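Home | Shop | Covers & Throws | Curtains | Care | Contact

Skernanel Black Table and Bed Cover

Reading time: 4 minutes

The Skernanel is a plain black cover for a table, a bench or a single bed. It is a sheet of coated cloth with a shiny face and a soft brushed back. It has no pattern, no border and no elastic. You lay it over whatever needs protecting and pull it straight, or leave it loose if you don't mind folds.

We sell it mostly to people who do messy or dusty work in a room that is used for something else the rest of the time. Sewing, model painting, repotting, sorting hardware, cutting hair. It also gets bought as a backdrop for small items going up for sale online, where a black surface keeps the edges of the thing easy to see.

Sizes

The small cover is 36 inches wide and fits a card table or a narrow desk with a short drop on each side. The large is twice that width and goes over a dining table or a single bed. Both are hemmed on all four sides. The hem is folded once and stitched with black thread. Custom lengths can be cut from the roll, but those come with raw edges. The cloth doesn't fray much, and most people leave it.

What it looks like in a room

Black gloss shows more than you may expect. Lint, crumbs, thread ends and dust all sit on top and catch the light, and the shinier the face, the more they stand out. A window or a lamp to one side will also pick out every ridge in the cloth. If you want a flat, quiet surface, buy the matte version, the Merero, which has the same backing and costs the same.

The cover arrives folded, so it has creases on the first day. They soften once it has been lying out in a warm room. Do not iron the shiny face. If you need the creases out in a hurry, turn the cover over and use a dryer on low from the back, keeping it moving.

Color is a common question. The cloth is a neutral black with no blue or brown in it. It goes well enough with heavier curtains in olive, brown and other earth shades, and the Tierney curtain panels on our other page were picked with that in mind. Against white walls it can look stark — a colored runner down the middle helps.

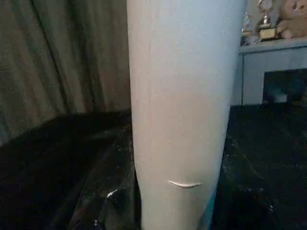 Ulises Arango: Had the large one over the spare bed since June, and I use it for laying out fabric before I cut. It's a good cover but I would tell anyone to get a lint roller on the same order. Gray wool fluff shows up on it from across the room. The brushed back does grip the blanket underneath, so it stays where I put it. I'd like a version with weights in the corners.

We don't make one with weights at present. The Osico clips fit the hem and will hold a corner to a tabletop up to 2 inches thick. They are not much use on a bed. For that, tuck the long side under the mattress and let the other side hang.

Cleaning

Shake it outdoors first. Most dry dust comes off that way, though fine fibers tend to cling to the coating. A slightly damp microfiber cloth gets those. Paper towels leave more behind than they pick up.

For spills, wipe with warm water and a drop of dish soap, then wipe again with clean water so the soap doesn't dry to a haze. Ink and hair dye should be dealt with right away. Acetone and paint thinner will take the shine off and leave a dull patch that can't be fixed.

The cover should not go in a washing machine or a tumble dryer. The coating can crack along the folds.

Storing

Roll it on a tube with the shiny face out. The tube that comes with cut lengths is fine for this. Folding is all right for a week or so, but a cover left folded in a hot attic can stick to itself, and peeling it apart may lift the coating. If you have to fold it, put a sheet of tissue between the layers.

Things to know before ordering

The coating is not heatproof. Put a board or a thick mat under hot pans, irons and glue guns. It isn't cut-proof either, so use a cutting mat with a rotary knife.

There is a faint smell when it comes out of the bag. Airing it overnight by an open window takes care of that.

Returns are accepted on hemmed covers that have not been used. Cut lengths are final sale — please measure twice, and add for the drop on both sides.

In stock: small, large. Custom lengths ship separately from the rest of the order.

Shares 33 | Comments 20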